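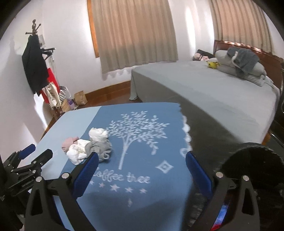 Socks in waiting on the blue cloth, with the "Coffee tree" print.

Chantal McIntyre does her laundry in the bedroom, or at least the part of it that involves decisions. The washing itself she regards as a solved problem.

"The machine does that," she says. "The machine has never once had to ask itself whether a gray sock and a slightly grayer sock are a couple."

We are talking at the hour she calls sorting time, shortly after four in the afternoon, which falls between the end of her bookkeeping and the start of anyone wanting dinner. The clean things come upstairs and go onto the cloth before they go anywhere else. The cloth is blue, with a big white tree on it, and it has held the job for 15 years. It came from a street market, and she paid too much.

"I thought it was a tablecloth. My sister Manon thought it was a curtain. We have never settled it, and she still brings it up at Christmas."

Is it at least about coffee? She gives the tree a long look.

"It says coffee. I have never seen coffee do that. I don't think stars come into it much, either."

McIntyre writes a small newsletter on housekeeping called Lavoie, named for the street she grew up on. It goes out to 600 people, a number she describes as alarming, given the subject. Her most popular issue so far was the one on odd socks. It drew more mail than the issue on mold, and she had put real work into mold.

Her method has very little to it. Socks are paired first, while she still has patience. Anything fluffy is folded last – "it won't hold a fold anyway, so you're only being polite." A sock without a partner gets a month in a shoebox on the closet shelf. After that it becomes a duster.

"People write to me very upset about the month," she says. "Harpreet Poirier, who used to live downstairs, kept a single sock for 2 winters. I told him it was a hostage situation. Then he found the other one inside a duvet cover, so of course I've had to hear about that."

I ask about pink socks, having noticed one. She says they get a pass. Pink is easy to spot in a basket and rarely goes missing, and she wishes whoever buys the grays for her household would take the hint. It is pointed out, gently, that she buys the grays.

"Well, yes."

She is less relaxed about sheets. The gray fitted one on the bed is a sore point, as every fitted sheet is. She has watched the videos. She has tucked corner into corner with a woman on a screen murmuring encouragement, and produced something about the shape of a turkey.

"So now I wash it and put it straight back on the bed. I own another one. It lives in the closet, rolled up, and we don't discuss it."

There will be an issue on sheets in October, if she can bring herself to write it. Her daughter Aaliyah has offered to supply the diagrams. Before I leave I ask whether the cloth itself ever gets washed, and there is a pause.

"With the towels," she says. "Then I have nowhere to put the towels."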